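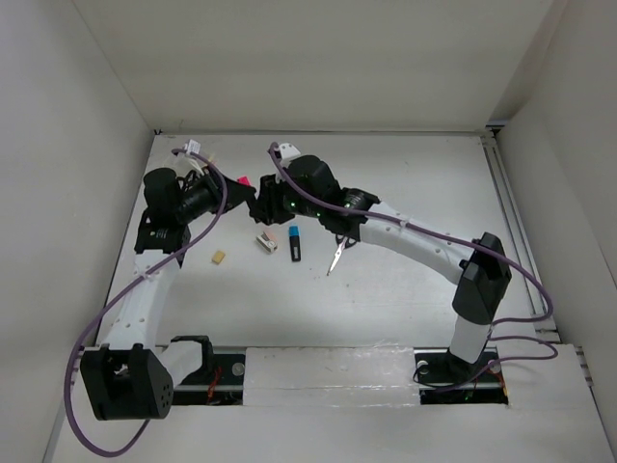 Photograph: Pasora Picture Library, ref. 2121

Office stationery

Office stationery is the general name for the small goods used in writing, filing, fastening and posting papers at a place of work. The term covers paper, envelopes, pens, folders, labels, clips, staplers, punches and adhesive tape. Furniture is normally left out, as are printers and other powered machines, although many suppliers list all of these in a single catalogue.

Name and scope

The word comes from "stationer", which in medieval England meant a bookseller who kept a fixed shop or stall and did not travel from town to town. Stationers sold parchment, ink and bound books, and the goods later took their name from the seller. The spelling "stationery" is kept for the goods, while "stationary" means standing still. The two are often confused in shop signs and school work.

Fastening papers

Before metal fasteners became cheap, loose sheets were held together with ribbon, thread, sealing wax or straight pins. Bent wire clips came into wide use in the late nineteenth century. Early staplers held one staple at a time and had to be loaded again after each use. Later machines took a strip of staples joined side by side, and this remains the usual pattern.

A desk stapler drives the two legs of the staple through the sheets and against a grooved metal plate, the anvil, which bends them flat. On many models the anvil can be turned so that the legs splay outwards, a setting known as pinning.
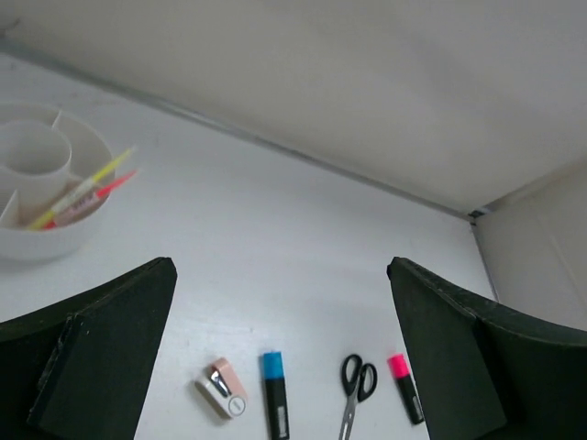

Papers that have been pinned come apart more easily than those stapled in the ordinary way, and the setting is used for drafts and for sheets that will later be copied. Heavy-duty staplers with longer legs are made for thick reports; some can fasten 200 sheets. Treasury tags, split pins and bulldog clips serve where pages must be added or taken out.

Trade and supply

Offices may buy from high street shops, by post or through a contract supplier. In Sonevport the trade was long shared between Cosgrove, a retail stationer with 8 branches, and the wholesale house of Triddale, which sold only to businesses and schools. Both firms issued a yearly catalogue in December – a custom kept up after most orders had moved online.

Storage

Paper is best stored flat, in its wrapper, away from damp and direct sunlight. Gummed envelopes may seal themselves in humid rooms, and rubber bands grow brittle with age.

See also: Envelope; Filing cabinet; Paper size; Stapler

Page last revised 2023-08-22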